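Subject: Re: [sim-demos] egg task, how many do we really need?
From: Faisal Mughal
To: sim-demos list

On Sunday, Alipour wrote:
> Before I book more teleop hours I'd like a number for the backyard
> egg task. The Corklow people seem to think we can train on what we
> have. Also, are we keeping episodes where the operator drops one and
> picks it up again? The notes in the Jatorley folder say two
> different things.

Hi all,

Sorry for the slow answer, I wanted to go through the recordings before I opened my mouth. We have 66 episodes I'd be happy to train on. There are more in the folder than that, but a lot of them are me learning the controllers, and you really don't want a policy that learned from me in my first week!

My gut feeling is that we need more variety before we need more episodes. Nearly everybody (me included) does the same thing -- right hand goes for an egg, left hand hangs around near the basket. That's fine as a habit, but the left arm hardly gets any useful practice, and if the basket ever starts on the other side I think we're sunk.
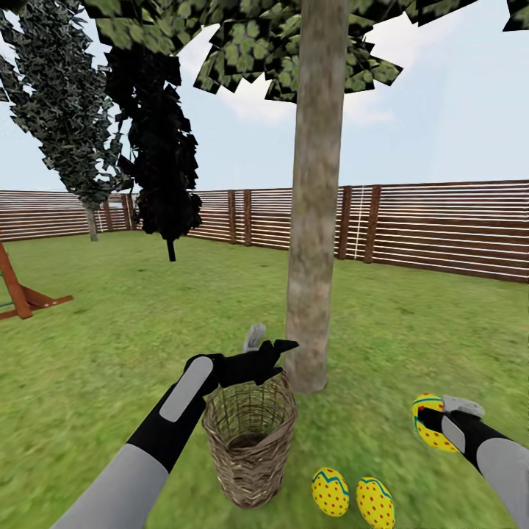
So what I'd like from the next round is for operators to switch hands when it makes sense, and for whoever sets up the resets to move the basket farther from the tree than they think they should. Change where the eggs start, too. The Prarneck randomizer will do this for you, but its default range is tiny, so please open it up a bit. I've been using 3 times the default and it still gives me layouts I can reach without feeling like a contortionist.

On the drops: keep them, please! If you fumble an egg and get it back in one smooth go, that's a great example and I want it. What I don't want is the long pause where you put your hands down, say something rude and think about your life choices. Trim that or toss the episode. I'll fix the Jatorley notes so they only say one thing. (The older version was mine, I'm afraid.)

A couple of smaller things. Close the gripper slowly. When people snap it shut the egg jumps in the physics and the next second or so of data is junk. And wait a beat after letting go over the basket, so the success check has time to fire before you end the episode. I lost 2 perfectly nice runs that way and I'm still sore about it.

As for hours, Alipour, I'd book two afternoons in August and then look at what we've got before booking any more. Happy to take one of them myself if somebody else does the resets.

Faisal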